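Our company picnic used to be a tray of sandwiches in the parking lot. Two years ago we hired it out for the first time, and I was the person in the office who had to find somebody to run it. I've done it twice now, so I'm writing down what I learned while I still remember it.

I got three quotes. Bukus wanted a flat fee and would not break it down. Fosteo sent a nice brochure and then took 10 days to answer a question about tents. Koller was the smallest of the three and the only one that asked what time our night shift wakes up. We went with Koller.
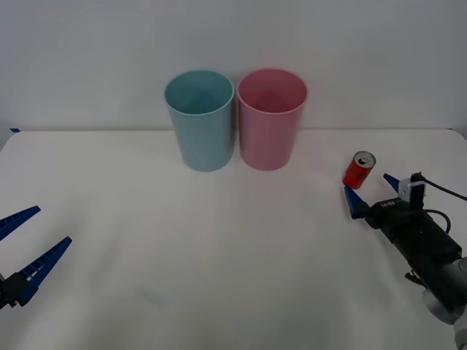
The budget was $2,000, not counting food. Most of that went to the tent, the tables and a sound system we barely used. If I could do it over I would skip the sound system and pay for a second shade tent. It was August and people moved their chairs all afternoon to stay out of the sun.

Drinks were the part I got wrong. I ordered for 415 people, which was everyone on the invitation list plus families. Nearly 700 cans came off the truck, and we ran out of plain water before we ran out of anything else. Get more water than you think you need and less soda.

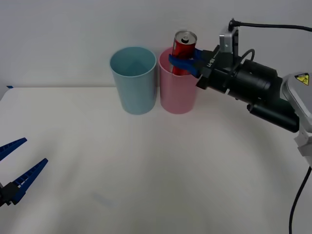
Red can in the pink cup, blue cup next to it.

The second year we moved to the park at Dolmont. It has restrooms and a covered pavilion, and the city wants the permit form early. Koller filled out most of it for us, but they needed our insurance certificate, and that took a while to get from our head office. Ask for it the same day you book.

A few smaller things. Put the food line in the shade. Start the kids' games before lunch – afterward they are too full and too hot to care. Ask the planner who stays for cleanup and get the answer in writing. Ours stayed until 6:30 p.m., but only because I had asked. 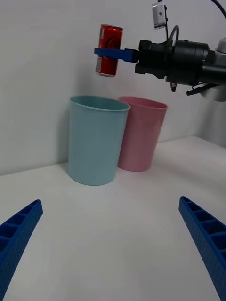 Two cups on the table and the red can above them.

I ate lunch sitting down the second year, at a table, with my own family. The first year I had half a hot dog standing next to the generator. We have already asked Koller to hold a date for next summer, and I still need to find out if the pavilion has enough outlets for two coffee makers.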